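Kirkegaard grippers, second try

I finally got to use the Kirkegaard handheld for longer than a few minutes. I have been on the Drolteo for most of the year, so that is what I am comparing it to. Both are the kind you carry by hand, with a camera looking out over the fingers. Both log to the same controller box, and I left its settings alone.

The first thing you notice is the weight. The Drolteo pulls on your wrist by the end of a morning. The Kirkegaard sits lower in the hand and I could work with it until lunch before I wanted to put it down.
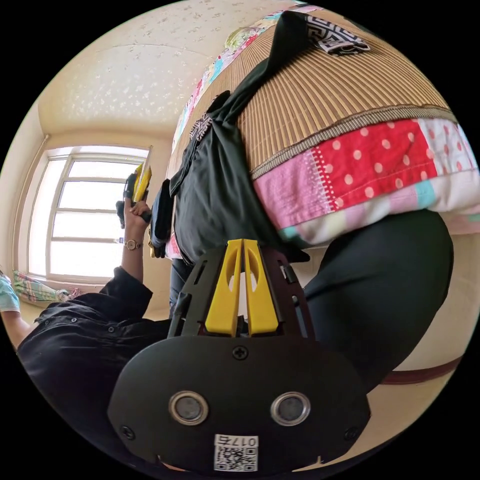 The trigger is where I have doubts. It has a long dead zone at the start, and then the fingers come together fast. On blocks and cups that is fine. On cloth you tend to grab too much, or miss the fold and pinch air. I shortened the travel by 2 mm with a spacer and it got better, but I would like that as a setting in the software.

Þórarinn Hallgrímsson wrote to me from Flostham in July and said to stop testing with towels. His point was that towels are the same all over and real clothes are not. He was right. A thick seam or a lining changes how the fingers close, and that is where the two grippers differ most. The Kirkegaard tips bend a little and hold on to a corner. The Drolteo tips are stiffer and slide off unless you come in straight. 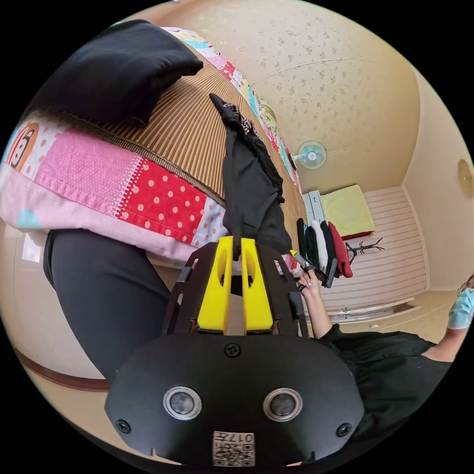
Jandadby Notes, page 2

The camera is very wide on both. I had to get used to how much of the room ends up in view, and how far away things look when they are right next to your hand. For tracking it helps, since there is always a wall or ceiling to lock on to. I set the Kirkegaard to a 110 ms delay to match the finger readings to the video. The Drolteo wanted 200.

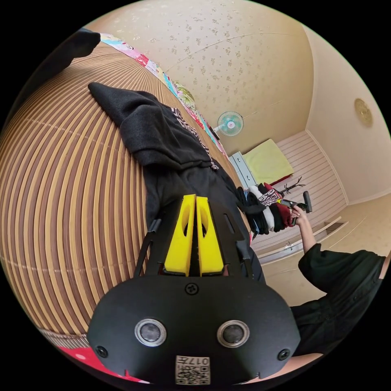

Yellow fingers almost closed, black garment on the mat ahead.

Firmware on the Kirkegaard is build 3081. The one before it dropped the connection when the battery got low. I have not seen that since the update, but I also charge it more often now. I still need to try the softer finger pads.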